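Call for Participants: Household Task Demonstration Study, Prollholm Site
Home task operators, paid, part-time

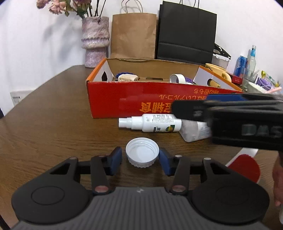 Prollholm is recruiting adults to perform ordinary household chores with hand-held grippers. The recordings are used to train and test manipulation policies on the Prero arm. The study asks a narrow question: which chores can a machine complete today at a rate a household would accept, and which can it not?

Results so far are mixed. In the first phase the arm attempted 1742 chore episodes drawn from a fixed list. Picking up a rigid object from a clear surface is close to solved in our setup. Screwing a cap onto a bottle, righting a container that has rolled against another one, and packing a carton with mixed items are not. Folding remains poor. We publish failure rates per task and will continue to do so.

The second phase covers 61 tasks in three groups: tabletop clearing, small-parts handling (caps, lids, clips, rings) and packing and unpacking. A fourth group, shelf restocking, is run at the Srisuk store room and is recruited separately.

What you will do

You will work at a table with one gripper in each hand. A session supervisor reads out the task and the start condition. You carry it out at a natural pace, return the objects to the start area and repeat. Most tasks take less than a minute. A failed attempt is kept and labeled as failed – please do not hide a drop or restart without saying so. Objects and their placement change between repetitions, and you will be asked to vary your approach where the task sheet says so.

After each block you complete a short form on difficulty and on any step where you wanted to use your fingers directly. These forms have been more useful than expected in deciding which tasks to drop.

Requirements

Age 18 or over.
Normal or corrected vision and full use of both hands.
Able to stand or sit at a table for 40 minutes at a time, with breaks between blocks.
Able to follow written instructions in English.
No wrist, elbow or shoulder injury in the past year.

Experience with robotics is not needed. Experience in housekeeping, retail stocking, catering or care work is welcome, and applicants from these fields will be given priority for the packing group. Left-handed applicants are underrepresented and encouraged to apply.

Training and pay

Training takes one half-day and is paid at the session rate. It ends with a short practical check. Applicants who do not pass may repeat it once. The rate is set out in the participant agreement, sent with the invitation to training. Travel within the city is reimbursed against receipts. Payment is monthly and does not depend on how many attempts succeed.

Data

Video, gripper position and finger opening are recorded. Sound is not. Hands and forearms may appear in the video. Faces are not intended to be recorded, and any clip in which one appears is deleted on review. You may withdraw at any time up to the release of the data set – clips already used in a trained model cannot be removed from that model. The full consent form is available on request.

Schedule

Sessions begin in September. Morning and afternoon slots are offered, with a minimum commitment of two slots per week.

How to apply

Use the form on the Prollholm participant page and quote reference 329. State your preferred task group, your dominant hand and the slots you can attend. Do not send a résumé. Applications close at the end of July 2024.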